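Einem Greifer das Aufräumen beibringen: Demonstrationen mit der Hand aufnehmen

Stand der Anleitung: April, passend zur Aufnahmesoftware Brultora ab Build 1072

Im ersten Teil haben wir den Handgreifer Kan zusammengebaut und die Kamera kalibriert. Jetzt kommt der Teil, auf den ich mich beim Schreiben am meisten gefreut habe: Wir nehmen Demonstrationen auf! Ihr führt den Greifer selbst, macht die Aufgabe vor, und aus diesen Durchläufen lernt später der Arm. Wer zum ersten Mal sieht, wie eine Maschine die eigene Handbewegung nachmacht, will danach sowieso nicht mehr aufhören.

Unsere Beispielaufgabe heißt »Buch ins Regal stellen«. Sie klingt klein und hat es in sich: greifen, drehen, zwischen zwei Wände fädeln, loslassen, ohne dass das Buch kippt.

Was ihr braucht

Zwei Greifer mit geladenem Akku, ein Rucksackgestell mit Rechner, die Markerwürfel, ein Regal mit offenen Fächern und ein paar Bücher verschiedener Dicke. Nehmt ruhig auch ein richtig dünnes Heft dazu, daran lernt das Modell enorm viel. Plant für die erste Sitzung einen ganzen Vormittag ein.

Schritt 1: Den Platz einrichten

Stellt euch vor das Regal und streckt beide Arme aus. Kommt ihr an jedes Fach, ohne einen Schritt zu machen? Prima. Wenn nicht, nehmt für den Anfang nur die Fächer, die ihr bequem erreicht. Die Laufwege heben wir uns für Teil drei auf.

Deko darf stehen bleiben. Ich habe früher alles leer geräumt, und die Modelle kamen dann beim ersten Blumentopf völlig durcheinander. Eine normal eingerichtete Ecke ist viel besser – nur Glas räume ich weg, wenn es in Reichweite der Finger steht.

Schritt 2: Karte aufnehmen

In Brultora »Neue Karte« wählen und den Greifer langsam durch den Bereich schwenken, einmal hoch, einmal tief, einmal seitlich. Der Markerwürfel muss dabei mehrmals gut zu sehen sein. Danach zeigt das Programm die Zahl der gefundenen Bildpunkte an. Bei meiner letzten Karte waren es 1682, damit lief die Verfolgung wunderbar stabil.

Ganz wichtig: Wer die Karte hat, verschiebt den Würfel nicht mehr! Sonst fangt ihr von vorn an.

Schritt 3: Vormachen

Startposition einnehmen, Aufnahme starten, einen Atemzug warten. Dann greifen, führen, abstellen, Finger öffnen, zurück in die Startposition. Bewegt euch flüssig und etwas langsamer als im Alltag. Kleine Korrekturen gehören dazu, die braucht das Modell sogar, wenn es später selbst danebengreift.

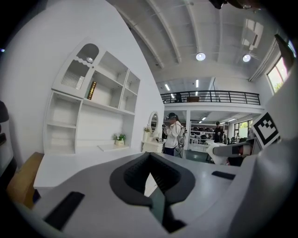
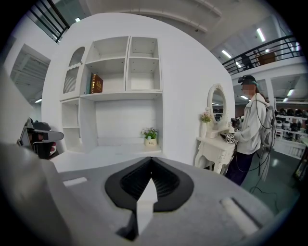

Beide Ansichten kommen aus der Greiferkamera, mit Regalwand und Frisiertisch im Blick.

Was man sich angewöhnen sollte: die Kabel am Gestell vor jedem Durchlauf kurz nach hinten streichen und beim Führen das Handgelenk locker lassen. Ich drehe den Greifer lieber aus dem Ellenbogen, das gibt ruhigere Bahnen.

Mavholm schreibt in den Kommentaren zum ersten Teil, bei ihnen habe das Wechseln zwischen zwei Personen am meisten gebracht. Jeder führe das Buch ein bisschen anders ans Fach heran, und seit sie das mischen, bleibe der Arm viel seltener an der Kante hängen. Nur die Startposition müsse man vorher gemeinsam üben.

Den Tipp habe ich sofort übernommen, der ist Gold wert. Wechselt am besten nach jeweils 11 Durchläufen, dann bleiben auch die Arme frisch.

Schritt 4: Durchsehen und aussortieren

Spielt jede Aufnahme einmal in doppelter Geschwindigkeit ab. Raus fliegt alles, bei dem die Verfolgung springt oder die Finger am Ende noch geschlossen sind. Ein schief stehendes Buch lasse ich drin, solange es steht. Für den Beispieldatensatz Ganden sind so 92 Durchläufe übrig geblieben, und damit kann man schon richtig schön trainieren.

Benennt die Dateien gleich nach Fach und Buch, also zum Beispiel »mitte_dick_04«. Später sucht ihr euch sonst dumm und dämlich.

Wenn etwas hakt

Verfolgung reißt ab: meist zu schnell geschwenkt oder mit der Linse zu nah an einer weißen Fläche. Etwas Abstand halten und die Karte notfalls mit mehr Schwenks neu aufnehmen.

Fingerweite bleibt bei null: Marker an den Fingern abwischen, dann Greifer neu verbinden.

Zeitstempel der beiden Greifer laufen auseinander: Aufnahme beenden, »Uhren abgleichen« drücken, eine kurze Testaufnahme machen. Die alten Durchläufe lassen sich über das Menü »Reparieren« meistens retten.

In Teil drei nehmen wir das Laufen dazu und trainieren das erste Modell. Ladet bis dahin die Akkus!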